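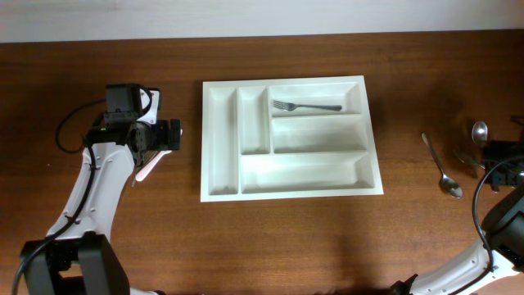
第10号 3頁

双腕ハンドリング評価部会 議事録

開催日 23/6/14
開催場所 Plallville事業所 第二会議室
主宰 Flellard技術本部 評価部会
出席 部会長、リズワン・マグシ(Rizwan Magsi)主任、機構設計担当、制御担当、視覚系担当、品質保証担当、記録担当
欠席 購買担当(書面により意見提出)
配布資料 評価条件表、試行記録集計表、指先部品比較表、前回議事録

議題1 前回議事録の確認
部会長より前回議事録の内容について確認があり、指先部品の名称に表記の揺れがある旨の指摘を受けて、以後は「Malik」及び「Cimis」に統一することとした。その他の修正はなく、承認された。

議題2 グリッパ比較評価の経過報告
マグシ主任より、4月に開始した比較評価の経過について報告があった。対象はMalik型指先とCimis型指先であり、いずれも同一の双腕機に取り付け、食卓用金物を仕切り付きトレイへ収納する作業で評価している。集計期間内の試行は618回、うち条件表の要件を満たし比較に用いることのできる試行は336回である。残りは照明条件の変更前に実施したもの、又は記録の一部が欠けているものであり、参考値として別に保管する。

作業の内容について、次のとおり補足があった。トレイは五区画のものを使用し、左側の縦長二区画に小さいスプーンとバターナイフ、右上の区画にフォークとテーブルナイフ、その下の区画に大きいスプーン、手前の横長区画にトングを収める。区画の割当ては全試行で共通とし、投入の順序のみを試行ごとに変更している。

品質保証担当より、収納後に食器同士が重なった場合の判定について質問があった。マグシ主任は、指定区画に全体が収まり、縁に乗り上げていなければ合格としていると回答した。特に大きいスプーンは同一区画内で交差しやすく、重なりを不合格とすると指先の差ではなく区画の寸法を評価することになるとの説明があり、現行の判定を維持することで了承された。ただし、重なりの有無は備考欄に記録することとした。

議題3 指先形状に関する所見
機構設計担当より、指先部品比較表に基づき説明があった。

Malik型は先端が薄く、卓面に平らに置かれた食器の柄の下に入りやすい。フォーク及びテーブルナイフの拾い上げでは安定した結果が得られている。一方、柄の断面が丸いものについては、把持後に食器が指の間で回転する事例が記録されている。回転した場合、金属部が指先側に寄り、トレイ上での向きの修正に時間を要する。

Cimis型は接触面が広く、把持後の姿勢保持に優れる。しかし先端に厚みがあるため、縦長区画に食器を下ろす際に仕切りへ接触することがある。接触した試行のうち、トレイの位置がずれたものについては、続く試行の条件に影響が及ぶため比較対象から除外した。

制御担当より、仕切りへの接触は進入角度の調整で減らせる見込みがあるとの意見が出された。これに対し機構設計担当は、角度を大きくすると反対側の腕の可動範囲に近づくため、両腕を同時に動かす条件では慎重に扱う必要があると述べた。協議の結果、進入角度の変更は片腕ずつの動作に限って先に試験し、その結果を次回部会で報告することとした。

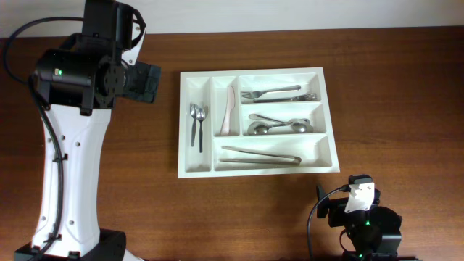

トングについては、他の食器と扱いを分けるべきとの意見が複数の出席者から出された。蝶番側を把持する場合と腕の部分を把持する場合とで持ち上げ時の傾きが異なり、同じ成功率として集計すると指先の優劣が読み取りにくくなる。部会長は、集計表にトングの欄を独立して設け、把持位置を併記するよう指示した。過去の試行についても、記録映像から把持位置を判別できるものは遡って記入する。

議題4 コントローラの応答及び打切り時間
制御担当より、現行コントローラと更新候補の比較について中間報告があった。把持指令から指の閉動作開始までの遅れは、現行品では連続運転の後半にばらつきが大きくなる傾向がある。更新候補では同様の傾向は確認されていないが、試験期間が短く、結論を出す段階にはないとのことであった。

打切り時間は一動作につき10秒としている。品質保証担当より、打切りとなった試行の扱いが担当者により異なっているとの指摘があった。再試行の末に収納できたものを合格に含めていた集計と、含めていなかった集計とが混在していたため、打切り時点で不合格とし、再試行は新たな試行として番号を付すことに統一した。集計表の修正はマグシ主任が行う。

あわせて制御担当より、ケーブルの取回しについて要望があった。手首部から基部へ至るケーブルは腕の外側に沿わせているが、手首の回転量が大きい動作ではたるみの大きさが左右で異なり、負荷の読み値に影響している可能性がある。機構設計担当が固定位置を左右で測定し、差があれば揃えることとした。

議題5 視覚系の条件
視覚系担当より、卓面の映り込みについて報告があった。木製の卓面に光沢があるため、天井照明の反射が食器の輪郭と重なると、スプーンのつぼ部分の検出が不安定になる。艶消しの敷物を用いる案が示されたが、マグシ主任からは、導入先の卓面も同様の光沢を持つことが想定され、評価環境のみを有利にすることは避けたいとの意見があった。

部会長は双方の意見を踏まえ、指先の比較を目的とする試行では現在の卓面を継続して使用し、視覚系単独の確認では敷物の有無を両方記録するよう求めた。視覚系担当はこれを了承した。

また、手先が対象物に近づいた際、上方のカメラから食器が隠れる問題についても協議した。右腕側では、手元に食器が複数ある場合に、いずれを把持しようとしているか映像から判別できない試行が含まれている。手先カメラの映像を補助的に用いる方法のほか、初期配置の間隔を広げる方法が提案された。後者は作業の難度を変えることになるため採用を見送り、手先カメラの映像を時刻合わせのうえ保存する方法を次の評価から適用する。

議題6 購買担当からの書面意見
欠席の購買担当より、Cimis型の指先は追加手配に時間を要するため、本数を早期に確定されたい旨の意見が提出された。機構設計担当は、摩耗の確認を終えるまでは必要数を定めることができないと説明した。部会長は、予備として3組を先行して手配し、本数の確定は摩耗確認の後とする案を示し、出席者の異議なく承認された。

決定事項及び担当
進入角度変更の片腕試験 制御担当
トング欄の新設及び把持位置の記入 マグシ主任、記録担当
打切り試行の集計修正 マグシ主任
ケーブル固定位置の左右測定 機構設計担当
手先カメラ映像の保存手順の作成 視覚系担当
Cimis型指先の先行手配 購買担当

継続審議
柄に色の付いた食器を対象に加えるか否かについては、検出結果への影響が金属のみの食器と同列に論じられるか意見が分かれたため、次回に持ち越した。視覚系担当が淡いピンク色の柄の食器を含む試行を抽出し、資料として提出する。

次回部会の日程は部会長が調整のうえ、別途通知する。

以上

記録 評価部会 記録担当
確認 リズワン・マグシ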